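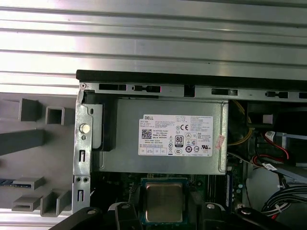 # Cleaning the dust out of an old desktop PC

I love this job. It takes an evening at most, it costs next to nothing, and a tower that has been wheezing under a desk for years can go back to being something you forget is running. If you've never opened a computer before, this is a great first project — you aren't replacing anything or installing anything, you're just getting the fluff out.

I wrote the first version of these notes for my neighbor Wojciech Tokarz, who had a ten-year-old family desktop he was ready to throw away over the noise. He still uses it. I've cleaned up the wording and added the parts he called me about.

## What you need

- A Phillips screwdriver, medium size
- A can of compressed air, or a small electric duster if you do this a lot
- A soft paintbrush, 1 inch or so, that has never touched paint
- Cotton swabs
- Isopropyl alcohol, 90 percent or higher
- A muffin tin or egg carton for screws
- A dust mask (please, the stuff in there is nasty)
- Your phone, for taking pictures of the cables before you touch them

I bought a Prinico brush set years ago and it's still going, but any natural-bristle brush from the hardware store will do fine. Skip the household vacuum. The nozzle can build up static, and it's very easy to suck up a tiny jumper or a loose screw.

## Step 1: Shut down and unplug

Shut the computer down from the menu and wait for the lights to go off. Flip the switch on the back of the power supply, pull the power cord, and then unplug everything else: monitor, keyboard, network cable, speakers. Hold the front power button in for 10 seconds to drain what's left.

Take a picture of the back before you pull the cables. You will thank yourself later when you're down on the carpet with a monitor plug in your hand.

## Step 2: Pick a good spot

A garage, a porch or a balcony is perfect if the weather is dry. The first blast of air always sends up a cloud, and you don't want that settling on your bookshelf. I do mine on an old door laid across two sawhorses in the garage, with the big door rolled up.

Touch a bare metal part of the case before you reach in, and do it again every few minutes. If you own a wrist strap, wear it!

## Step 3: Open the case

Most towers have two screws at the back edge of the side panel. Take them out, slide the panel backward an inch or so and lift it away. Some cases use a lever or a latch on top. If the panel won't move, stop and look for a third screw hiding under a sticker — forcing it is how tabs get broken.

Lay the tower on its side so you're looking straight down into it. That way anything you loosen stays put instead of falling behind the motherboard.

## Step 4: Brush first, air second

Everybody reaches for the air can right away (I did for years), and it works so much better if you brush first. Start at the top and go gently over the flat surfaces, the case floor and the outside of the power supply. Thick felted dust comes up in sheets, and it's weirdly satisfying. Pick those up with your fingers and drop them in the trash.

Now the air. Keep the can upright, use short bursts, and stay 5 or 6 inches back. Work from the top down and out toward the open side. If you tip the can it can spit cold liquid, so if it starts to feel icy, put it down and go do something else for a few minutes.

## Step 5: The fans

Hold the blades still with a finger or a swab before you blow air at them. A fan spun hard by compressed air can wear out its bearing.

Wipe each blade, front and back, with a swab barely dampened with alcohol. Dust sticks along the leading edge of the blade in a hard little ridge, and getting that ridge off makes a real difference to the sound. On Wojciech's machine this was most of the noise.

## Step 6: The processor cooler

Look between the fan and the metal fins underneath. On an older machine there is often a solid gray mat in there, blocking nearly all the air. Try the brush first, then air from the side. If the mat won't budge, you can unclip the fan from the cooler on many models and lift it off by itself.

Leave the cooler attached to the processor. Once that comes off you need fresh thermal paste, and that's a separate evening with a separate set of notes.

## Step 7: Power supply and filters

Blow a few short bursts through the power supply vents from the outside. **Never open the power supply itself.** It can hold a dangerous charge long after it's unplugged.

If your case has mesh filters at the front or bottom, slide them out and rinse them under the tap with a drop of dish soap. Let them dry completely, overnight if you can.

## Step 8: Check the cables and close up

Press gently on each plug you can reach. Memory sticks too: one thumb on each end, a light push. Compare with the picture on your phone and make sure no wire is resting against a fan.

Count nothing, guess nothing, just look in the muffin tin. Any screw left in there belongs somewhere. Then slide the panel back on, plug everything in and press the button.

## If it won't start

Check the switch on the back of the power supply. It's nearly always the switch! After that, reseat the memory and make sure the monitor is plugged into the same port it used before.

If you get beeps, write down the pattern (long, short, short, and so on) and look it up in the manual for your motherboard.

## How often?

Once a year is plenty for most homes. With pets, or with the tower sitting on carpet, I'd do it twice. Mine gets done every April, when it's warm enough to have the garage open, and the filters get a rinse in between whenever I remember them.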